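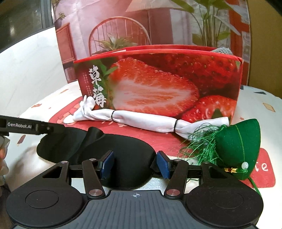 Section 5: Packing the cloth roll and eye mask

Clear a space on the table and wipe it down before you start. Use a light-coloured surface if you have one – dark fabric is easier to keep track of.

1. Lay the white cloth out lengthwise and fold in both long sides.

2. Roll it firmly into a long bundle. Don't wring it.

3. Slip on the 2 black bands, one toward each end. Leave the section between them a bit puffed.

Note: If a band pinches the cloth into a hard crease, move it outward. Replacement bands are part no. 1196 in the Plultotico spares list.

4. Put the eye mask down beside the roll and smooth out both lobes. Tuck the strap in last. 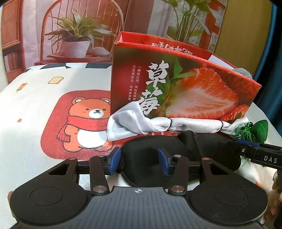
5. Stand the gift box behind the cloth and check its corners for dents. Strawberry boxes mark easily, so handle them by the sides.

6. Keep loose threads and greenery clear of the bands.

Caution: Don't force the lid. If the contents sit too high, take out the roll and start again from step 2.

Store packed boxes in a dry cupboard, no more than five to a shelf.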